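Trambridge test kitchen — workshop notebook
October, started just after lunch

Long overdue, this one. The counter along the back wall has been getting away from us since the summer, and this morning I went looking for a plain soup spoon and found three whisks, a bag of corks and the lid of something we no longer own. So I put the kettle on, pushed the soup trials to the afternoon and gave the whole day's notes over to the utensils. If you only want to know where your things went, skip to the end. I won't be offended!

Where we started

Everything from the two deep drawers came out onto towels on the big table. I sorted by how we reach for things while cooking, which is a bit different from how a shop would do it. Stirring and tasting went together, then turning and lifting, then cutting, then the odd jobs (string, skewers, the good funnel). The odd jobs pile was the biggest by a long way, as I suppose it always is.

I weighed the tasting pile out of curiosity, because the scale was sitting there: 486 grams, spoons and chopsticks together. I don't know what anyone will do with that number but it's written down now. The drawer that held them had all of that rattling around loose under a roll of parchment, and I'm fairly sure that is why we kept buying more spoons.

The boards

The cutting boards already have their proper home in the rack at the back of the counter, and I left it alone. It's the pale one with the black and orange trim along the top, and the boards stand in slots with their handles up, so you can pick by the color of the handle without pulling anything out. I do like it. I had thought of moving it nearer the sink, but then you'd be reaching across somebody's chopping to get at it, and with the tile behind it there's nothing to spoil if a board goes back a little damp. It stays.

What I did want was for the tasting things to live close by, handles down and business end up, so that you can see what you're grabbing. Chopsticks and spoons together seemed odd on paper. We use them together all the time, though — chopsticks to fish out a noodle or a bit of daikon, spoon for the broth — and having them side by side and upright suits the way we work at that end of the counter.
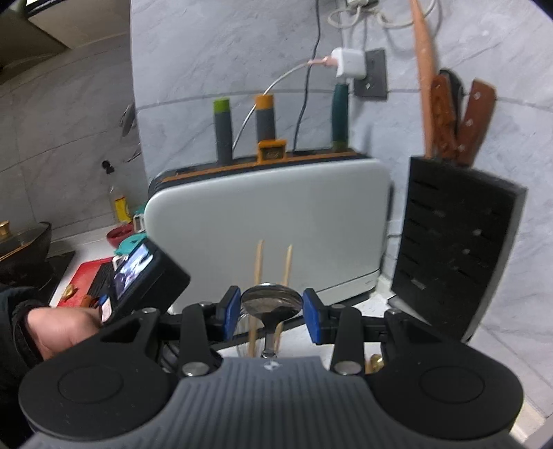 Spoons

The stainless ones with the narrow handles are the keepers. The bowl is a sensible oval, it fits in the mouth without a fight, and it shines up nicely with a cloth. They are the tasting spoons from now on, and please let's not use them for opening tins. The two heavy serving spoons from the Spanos order have gone to the left-hand drawer with the ladles, where they should have been all along.

I tried a few of them in a small bowl of stock, 20 ml at a time, to see how many sips made up a fair taste. Two, for me. Somebody with a bigger appetite may disagree.

Chopsticks

I kept the light wooden ones. The dark lacquered set is handsome but it slides off everything, and I have chased one too many mushrooms around a pot with it. It's in the box marked Akov on the top shelf, with the nice napkins, for when we have visitors.

For the wooden ones: wash by hand, wipe, stand them up to dry. A couple of odd ones turned up with no partner and I've put those by the seedlings on the windowsill, where they will make perfectly good stakes.

Drawers, as they are now

Left: ladles, serving spoons, turners, tongs.
Right: peelers, graters, the good funnel, string, skewers.
Counter, back: boards in the rack, tasting spoons and wooden chopsticks close to it.
Top shelf: Akov box, spare whisks.

I put paper labels on both drawers and will make better ones when the label tape comes in.

Still to do

Order drawer liner. I measured 218 cm for both drawers with a little over for mistakes, and I do make mistakes with drawer liner.

Ask the Ala people whether their small utensil jars come in a wider size. The ones in the catalog look lovely but I think they would tip with a ladle in them.

Wipe down the grout behind the counter with the soft brush. The veins in the tile hide a lot and I'd rather not trust them.

Soup trial number two starts at four, with 2000 ml of the mushroom stock. Spoons are ready. The corks are still on the big table if anyone can think of a use for them.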